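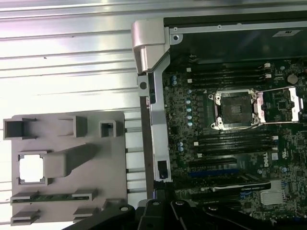

Cyprian Olszewski wrote in to ask whether there is any point comparing two grippers on a memory module when the module can be pushed home by hand in a second. His own trials gave a different winner every evening, and he suspected the test more than the grippers.

The suspicion is fair. Most home-shop gripper comparisons change three or four things at once. The tips on this page are for getting a result that still holds the next day, using computer parts, a fixture plate and an open chassis.

Setting up the plate

Put the parts in a fixture plate with a nest for each one. Ours is flat gray plastic, with a slot holder for the memory module and a square frame with notched corners for the processor. It sits on ribbed metal next to the chassis, so the carry from plate to board is short.

Fix the plate before teaching any points. If it can be nudged with one finger, the arm will nudge it too. Mark two corners with a scriber so the plate can go back after cleaning.

Leave jaw clearance on both sides of a slot holder. Check it with the jaws fully open, at the lowest height of the pick. A pair of fingers that fits when closed may hit the next holder when it opens to release.

Use dead parts. A failed memory module has the same outline as a good one and can be dropped all week. Blow the sockets out between sessions.

Changing the gripper

Change one item at a time: gripper, fingers, camera or controller. When the Pokton parallel gripper came off and the Howlader linkage gripper went on, the fingertip pads were moved across with it. Otherwise the test would have compared rubber.

Re-measure the tool length after every swap. Touch off on the same corner of the plate each time and write down the number. The Howlader came out 172 mm from flange to fingertip in our setup. Yours will differ if the adapter is different.

Linkage fingers can move along the tool axis as they close. Close on a module-width strip of scrap, measure the tip height, open and measure again. Put the difference into the pick height. A parallel gripper should show none. If it does, the slide is worn or the mounting screws are loose.

Start with low force. Raise it one step at a time until the module stops slipping during the lift, then add one more step and leave it alone. Hold the module by its ends, clear of the chips and the edge contacts.

Wrist camera

Mount the camera so that both fingertips stay in view along the bottom of the picture. It costs some of the view, but the gap between tip and part can be read directly.

Bright metal is the usual source of trouble. A ribbed bed throws back long white streaks under a lamp, and a white opening behind a dark part can fool auto exposure. Lock exposure and white balance before the first run. Move the lamp off to one side until the edges of the nest read clearly.

We compared the Gallberg camera with the one that came in the Howlader kit. The Gallberg was sharper at 200 mm and worse at 40 mm, where its focus ran out. For seating work the near distance matters more, so the kit camera stayed on.

Route the cable up the arm with a loose loop at the wrist. Turn the last joint through its full travel by hand before powering up.

Controller settings

Run both grippers from the same controller with the same approach speed. The Dato controller stores speed with the tool profile, and loading a new tool quietly restores its default. Check the speed after loading.

Teach the approach point straight above the slot, with the latch tabs already open. Descend at slow speed and stop on force, not on height. Set the force limit with a kitchen scale under the fingertips.

Do the empty runs first, with nothing in the jaws, and watch the chassis rail and any hinge bracket that sticks out. These are easy to clip on the way across.

Scoring

Do 20 attempts per gripper, alternating in blocks of five. Record picks, carries and placements in separate columns. A single pass/fail column hides the fact that one gripper loses parts at the plate and the other at the slot.

Write the failure in plain words next to the mark: slipped, tilted, hit rail, missed slot. Count a placement only when the module stands in the slot without being held. Pressing it down to the latches is a separate test with a higher force limit, and it should have its own sheet.

If the same gripper scores very differently on two evenings, check the lamp position and the touch-off number first, then the pads. Wipe pads with alcohol and let them dry before the next block.

Page last revised 2025-02-12. Finger pad sizes are on the tooling page.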